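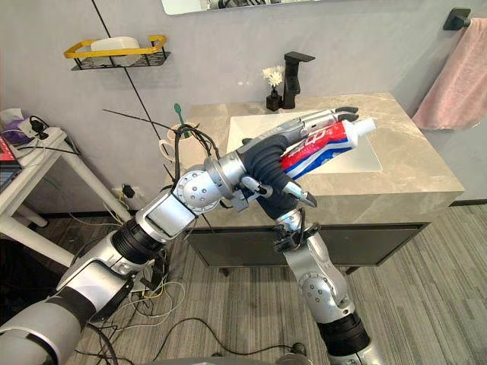

Re: Skisa town walk, route and dates

Anoma Herath wrote:
> Does the July walk still go past the old customs house? My
> guidebook says it was built in 1601 and is closed to visitors.

The date is right, but the ground floor is open again, 9 to noon.

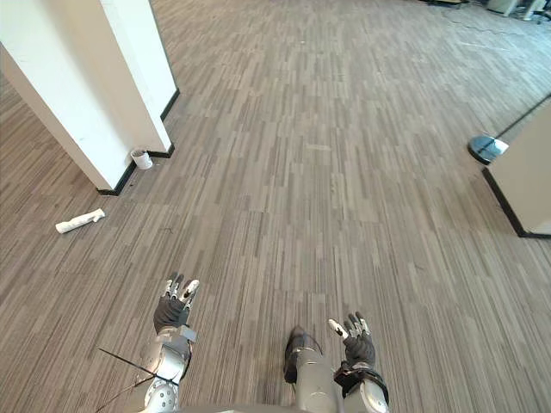
From there we take the river path to Brolludent — flat all the way — and climb the 391 steps to the fort. Anyone who wants to skip the climb can take bus 2 from the market square.

Selvaraj Rathnayake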